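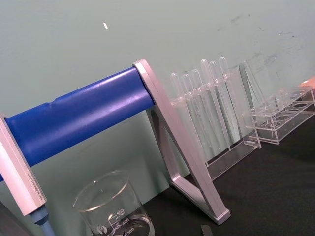 4. 法律職の求人票における応募資格の書き方と選考の実際

論文一覧 > 労働と職業 > 法律職の採用 > 第4節

サイト内検索 キーワードを入力 検索 詳細検索

4.1 本節の対象

前節では、法律事務所と企業法務部が紹介会社を使うまでの経緯を整理した。本節では、紹介会社に渡される求人票そのものを扱う。とくに応募資格の欄に書かれた経験年数、専門分野、語学の三項目が、書類選考の段階でどのように読まれているかを調べた。給与と勤務地については第5節で述べる。

法律職の求人票は、一般の事務職や営業職の求人票と比べて短い。依頼する側は、資格名と経験年数を書けば足りると考えていることが多い。受け取る側の紹介会社の担当者は、その短い文面から依頼主の希望を推測し、登録者に声をかける。推測が外れれば、書類選考で不通過が続く。聞き取りに応じた担当者の多くが、不通過の理由を依頼主から詳しく知らされていなかった。

4.2 資料と方法

資料は、紹介会社WastardとSkakeckから提供を受けた求人票80件である。このうち61件は企業法務部からの依頼で、残りは法律事務所からの依頼であった。いずれも依頼主の名称、所在地、担当者名を伏せた状態で受け取った。求人サイトOlmontに掲載された文面がある場合は、紹介会社に渡された文面と並べて比較した。Olmontの文面は2018年11月4日に取得したものに統一し、その後の修正は反映していない。

分類はPeiyu ShenとAnnunziata Montiが別々に行い、判断が分かれた箇所は話し合いで決めた。判断が分かれやすかったのは、「経験者歓迎」と「経験者優遇」の扱いである。最初の分類表では両方を「任意条件」としていたが、7月の予備調査で、担当者がこの二つを別の意味に受け取っていることがわかった。そのため本調査では、次の四つの区分を使った。

(a) 必須と明記されたもの
(b) 優遇と書かれたもの
(c) 歓迎と書かれたもの
(d) 条件か説明かが文面から決められないもの

求人票の分類とは別に、紹介会社の担当者、企業法務部の採用責任者、転職を経験した法務担当者の計20人に聞き取りを行った。聞き取りは一人ずつ行い、録音の許可が得られなかった場合は筆記の記録を用いた。引用にあたっては、発言の趣旨を変えない範囲で語尾を整えた。

4.3 経験年数の欄

経験年数は、三項目のうちで最も多くの求人票に書かれていた。書き方には大きな差がある。「実務経験三年以上」のように下限だけを示すもの、「三年から七年」のように幅を示すもの、「中堅層」「若手」のような語で代えるものがあり、同じ求人票の中に二つの書き方が混ざる例も見られた。

下限だけを示した求人票について採用責任者に尋ねると、実際には上限も意識していたという答えが多かった。ある採用責任者は次のように述べている。

「三年以上と書いたが、十五年の人が来ると、今の課長より年次が上になる。断りたいわけではないが、組織の中で置く場所がない。それを求人票に書くと年齢で選んでいるように見えるので、書かなかった」

同じ事情を、紹介会社の担当者は経験から補っている。Wastardの担当者は、下限だけの求人票を受け取ったとき、まず依頼主の部署の人数と管理職の年次を電話で確かめるという。Skakeckでは、面談用の記入用紙に同じ趣旨の項目があらかじめ印刷されている。確認の方法は違うが、求人票に書かれない上限を探っている点は共通していた。

年数の数え方も一様でなかった。弁護士の場合、登録からの年数を数える依頼主と、企業内での勤務年数だけを数える依頼主がある。法律事務所で五年、企業で一年働いた候補者は、前者では六年、後者では一年となる。求人票にどちらの数え方かを明記したものは少なく、この違いが面接の段階で初めて明らかになった例が聞き取りの中で語られた。資格を持たない法務担当者については、総務や知的財産の部署にいた期間を含めるかどうかで同じ問題が起きている。

育児や留学による中断の扱いについては、記載のある求人票がなかった。採用責任者の側では、中断を差し引くと決めている会社と、その都度考えるという会社に分かれた。転職経験者の一人は、職務経歴書に中断の期間を書くかどうかで迷い、最終的に年月だけを記して理由は面接で話したと述べた。

4.4 専門分野の欄

専門分野の欄では、「企業法務全般」という語が繰り返し使われていた。この語は便利であるが、何を指すかは依頼主ごとに異なる。契約書の審査を主とする会社もあれば、株主総会の準備や子会社の管理まで含める会社もある。製造業の会社では、共同研究契約や秘密保持契約の処理が仕事の大半を占める場合があった。

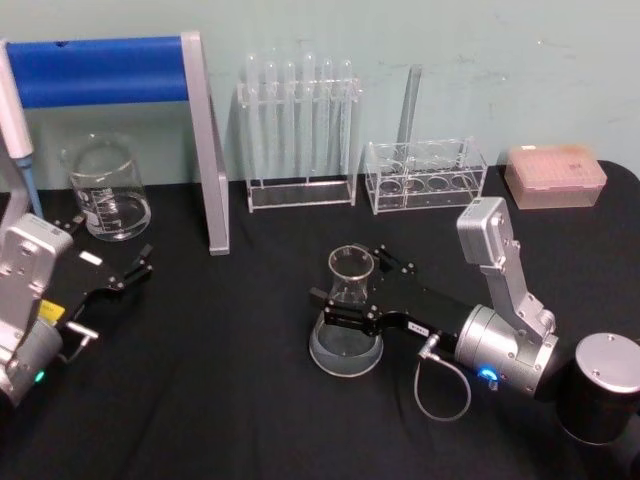

図4　黒い布を掛けた台の上のガラス器具と二本のロボットアーム。右のアームが三角フラスコを持つ。

「企業法務全般」とだけ書いた求人票を受け取った担当者は、依頼主の業種から仕事の中身を推測する。推測が当たることもあるが、業種と法務部の仕事が一致しない会社もある。聞き取りで挙がった例では、依頼主は製造業であったものの、欠員が出たのは不動産の賃貸借を扱う係であった。担当者は知的財産の経験がある候補者を続けて紹介し、書類選考で全員が不通過となった。その後、依頼主から前任者の業務一覧を受け取り、紹介の方針を改めている。

専門分野を細かく書けば問題がなくなるわけでもない。Olmontの掲載文には、紹介会社に渡された文面より多くの分野を並べたものがあった。並べた理由を採用責任者に尋ねたところ、応募の数を減らしたくなかったという答えと、部内の各係から出た希望をそのまま写したという答えがあった。後者の場合、すべての分野を経験した人は想定されていない。しかし、読む側にはそれが伝わらない。転職経験者の中には、七つの分野のうち四つしか経験がなかったため応募を見送り、のちに同じ会社から紹介会社を通じて声をかけられた人がいた。

法律事務所からの求人票では、事情がやや異なる。事務所は分野を一つか二つに絞って書く傾向があり、代わりに案件の規模や依頼者の種類を補っている。法律事務所Liの採用担当者は、分野よりも「これまで誰の下で、どの程度まで自分で書面を作ったか」を知りたいと話した。この点は求人票にも応募書類の標準の様式にも欄がない。Liでは、書類選考のあとに短い質問票を送って確かめている。

4.5 語学の欄

語学の条件が書かれた求人票は31件あり、すべて英語に関するものであった。(a)から(d)までの区分に当てはめると、最も判断が難しかったのがこの項目である。「英語力のある方」という書き方は、必須とも歓迎とも読める。ShenとMontiの判断が分かれた箇所も、この書き方に集中していた。最終的には(d)に入れた。

試験の点数を示した求人票では、点数が足切りに使われているかどうかを確認した。採用責任者の答えは、使っている、使っていない、人事部が使っているが法務部は見ていない、に分かれた。三番目の場合、法務部が会いたいと思う候補者が、法務部の目に触れる前に外れることがある。これに気づいた会社では、紹介会社の推薦文がある応募に限り、人事部が点数だけでは外さないという取り決めをしていた。

仕事で英語を使う場面についての記載は少なかった。英文契約書を読むだけの仕事と、海外の相手方と電話で交渉する仕事では、求められる力が違う。担当者は、依頼主に「読む、書く、話すのうち、入社後の半年で使うのはどれか」と尋ねると答えが得やすいという。半年と区切る理由について、担当者は、区切らないと将来の希望まで含めた答えが返ってくるためだと説明した。

4.6 「歓迎」と「優遇」

予備調査で問題になった二つの語について、聞き取りの結果を記す。紹介会社の担当者は、「優遇」を給与や等級に差がつく条件、「歓迎」を同程度の候補者が並んだときに考慮される条件と理解していた。一方、採用責任者の多くは二つを区別せずに使っていた。前回の求人票を書き写した、あるいは他社の文面を参考にしたという答えもあり、語の選択に意味を持たせていない場合が多い。

転職経験者の理解は両者の中間にあった。「優遇」とあれば条件の交渉ができると考えた人がいる一方で、どちらの語も実質的には必須だと受け取った人もいた。後者の人は、歓迎条件を満たさない求人には応募していない。必須条件だけを満たす応募者が実際に採用された例は両社とも把握しているが、そのことは登録者への案内文に書かれていなかった。

4.7 資料の限界

求人票は二つの紹介会社から提供されたものであり、依頼主が直接募集した求人を含まない。伏せられた情報があるため、同じ依頼主の求人票が複数含まれている可能性を排除できない。紹介会社の内部では依頼主ごとに番号が付けられているが、提供の際の取り決めにより、その番号は受け取っていない。

また、求人票の文面と採否を一件ごとに対応させることはできなかった。書類選考の結果は紹介会社ごとに記録の形式が異なり、途中で候補者が辞退した場合の扱いもそろっていない。したがって、本節で述べた書き方と選考の関係は、聞き取りの内容に基づくものである。給与欄については両社の記録を対応させることができたため、次節ではその結果を用いる。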